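Akum (home-built robot)

From the Ratness Workshop wiki. Page last changed 31st October.

Akum is a two-armed robot for handling laundry, built in the shared workshop on Fetilden Street. I wrote most of this page and I also built most of the left arm, so if it sounds fond in places, that's why. Feel free to edit it (but please leave the wiring notes alone, they took me ages).

Name

Akum was the label on the crate the first motors came in. We never found out what it stood for. For a while there was a push to call the robot Echeverría, after the street one of our members grew up on, and that name ended up on the control software instead. So Echeverría runs Akum. New people mix these up constantly, and so do I when I'm tired.

History

The project started as an arm for passing tools across a bench. It was bad at that! It could reach fine, but it dropped anything heavier than a screwdriver, and we had nowhere near the money for bigger motors. Somebody tossed a T-shirt at it one evening and it held on, and that pretty much settled what the robot was going to be for. Cloth is light, it doesn't break when you drop it, and everybody has some at home.

Version 1 was a single arm clamped to a table. Version 2 added the second arm and a proper stand. The current one, version 3, was finished in July and has new wrists, new fingers and a power supply that no longer hums.

Construction

Each arm is a mix of bought joints and parts we printed or cut ourselves. The brackets went through 15 revisions, mostly my fault, as I kept measuring from the wrong side of the bolt holes. If you're printing spares, use the files in the "final_really" folder and ignore the one called "final."

The fingers get soft pads glued on the inside. Bare plastic slides right off a smooth shirt, and I'd say switching to pads did more for us than any software change — I know that's a sore subject with the Echeverría crowd. Pads wear out. Keep a few cut and ready in the drawer.

Cables run down the outside of the arm. I'd love to route them inside and someday I will, but you can get at a bad connector in a minute the way it is now, and connectors are the thing that goes bad.

Handling cloth

Grabbing a shirt is easy enough. Grabbing it in the right spot is where all the work goes. A hanging garment has no fixed shape, so the edge you planned to pinch may have swung somewhere else by the time the fingers arrive. We slow the arm down for the last bit of the reach, which helps with swing but makes the whole thing feel like watching somebody defuse a bomb.

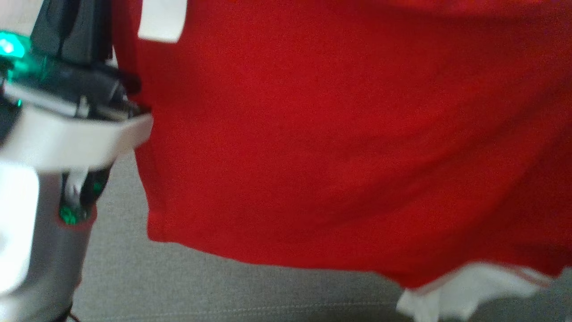 Hems are the other headache. The fingers like a thick edge, and a hem is a thick edge, but so is a side seam, and so is a collar, and Echeverría can't always tell which one it's got hold of. Layers make it worse. With two garments together, it will happily take one and leave the other, or take both and fold them as a single lumpy item.

Our standard test is 100 picks in a row with no one touching the robot. I'm not posting scores here until we agree on what counts as a miss (there's a long thread about this, bring coffee). Bright solid colors are the nicest to work with. Black socks are hopeless for now.

Running it at home

Akum comes apart into two boxes and a stand, and members can borrow it. Setup took me 18 minutes last time, and that included hunting for the hex key. Give it plenty of floor space, keep loose cords out of reach of both arms, and leave the stop button where you can hit it without leaning over the robot. Carpet is fine under the stand as long as you check that it sits level before you power up.

See also

Echeverría (control software)
Finger pads, cutting template
Fetilden Street equipment loans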